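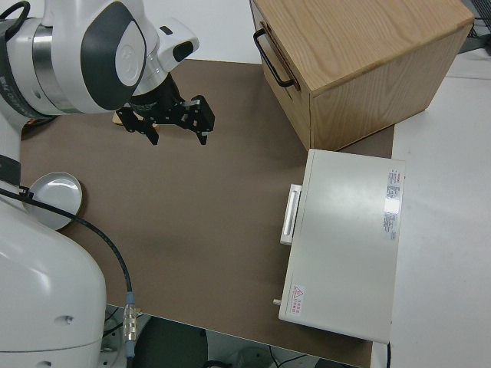

16/04/2024

I finally dealt with the brown work surface this week. Since December it had been the place where anything without a home ended up, and I was tired of moving a pile every time I needed to get something done.

The light oak cabinet stays. I like the grain on the top, and the black bar handle is easy to grab. I bought it secondhand from a shop in Skundulbridge and carried it home on the bus, which I don't recommend. The drawer now holds tape, string, spare batteries and one good pair of scissors. I took out 30 dead pens and threw them away.

The shallow white dish used to be in the hallway for keys. It is better as a catch-all for screws and other small parts, and when it fills up I sort it. I looked at a set of organizers from Prernari, but a dish I already own does the same job.

The white surface underneath got a wipe with dish soap and warm water. For the brown part I used a barely damp cloth, then a dry one.

I still want a shelf on the wall for the bigger things. The one I have in mind is 595 millimeters wide, and I need to measure again before ordering it. The cables are next. I have a bag of ties somewhere, probably in one of the boxes I haven't opened since the move.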